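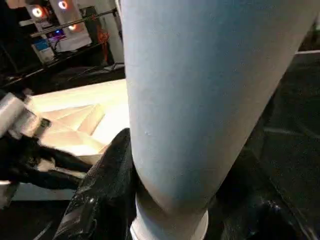
4. What people told us about coming back to a recipe

Figure 3. Matte pale blue-gray surface beside a crinkled, glossy black one.

OK, so this is the section I was most looking forward to writing, and also the one I kept putting off. Sections 2 and 3 covered how we gathered the handwritten recipe cards and how I sorted them. Now I want to get into what the cooks said when I sat down with them and asked them to make something from a card they hadn't touched in years.

A quick reminder of who we're talking about. I had 40 home cooks, all of them living in or near Doltar, and all of them owners of at least one box, tin or drawer of cards. The full pile came to nearly 3000 cards once I'd thrown out the duplicates and the newspaper clippings. (I know some of my colleagues would have kept the clippings. We argued about it for most of January, and I still think a clipping is a different animal, but see the appendix if you want the other side.)

4.1 The missing steps

The first thing I noticed is how little is written down. A typical card gives you the ingredients, an oven temperature if you're lucky, and then something like "mix and bake as usual." As usual! When I asked the cooks what "as usual" meant, they mostly looked at me as if I'd asked what a spoon was for. They could show me with no trouble at all. Telling me was much harder, and a few of them got annoyed and went and did it at the counter so I'd stop asking.

Earlier work on household writing tends to treat these gaps as mistakes, or as a sign that the writer was in a hurry. I don't read them that way. The cards with the most gaps were very often the ones with the most stains and the softest corners, and the cooks described them as the dishes they made all the time. The fussy, fully written-out cards came from church suppers, neighbors and magazines, and plenty of those had never been cooked once. So my working guess is that a gap marks the place where the writer's hands already knew what to do.

That works fine until the card changes hands. I had 13 cooks in the group who were using a box they'd inherited, and their sessions went very differently. They stopped more. They read the card out loud, turned it over to check the back, and then called a relative or made a guess. One of them had been making her grandmother's plum dumplings for years with a dough she now thinks belonged to another card entirely, and she told me she has no plans to switch.

4.2 Writing on top of writing

The second thing is the corrections, and I could go on about these all day. Cooks cross out sugar amounts. They add a date and a guest list, or a single word ("dry," "no," "again"). On the inherited boxes I found layers of this, with two or three people's handwriting disagreeing over the same cup of flour.

I sorted the corrections into 6 types, which are listed in Table 2. The two big ones are changes to amounts and verdicts on the result. The type I didn't see coming was what I ended up calling the address, where the note is plainly meant for another person: "use the blue bowl," "don't let your father slice it." I'd left no space for that in my coding sheet and had to go back through the Hokura boxes a second time to pick them up, so the numbers for those boxes are a bit better checked than the rest.

Did the younger cooks write on their cards too? Some did, but a lot of them were scared to. They talked about the card as a keepsake and put their own changes on sticky notes or in their phones. One had the whole box scanned and cooks from the printouts, which are now covered in pencil, while the originals sit on a shelf in a freezer bag. I've got mixed feelings about this. The paper will last longer, sure, but the argument over the flour has moved someplace where the next person may never find it.

4.3 A note on the Derkach box

One box doesn't fit any of this. The Derkach box holds only cakes, it is in one hand from front to back, and there isn't a single correction in it. I left it out of Table 2 and come back to it in Section 5.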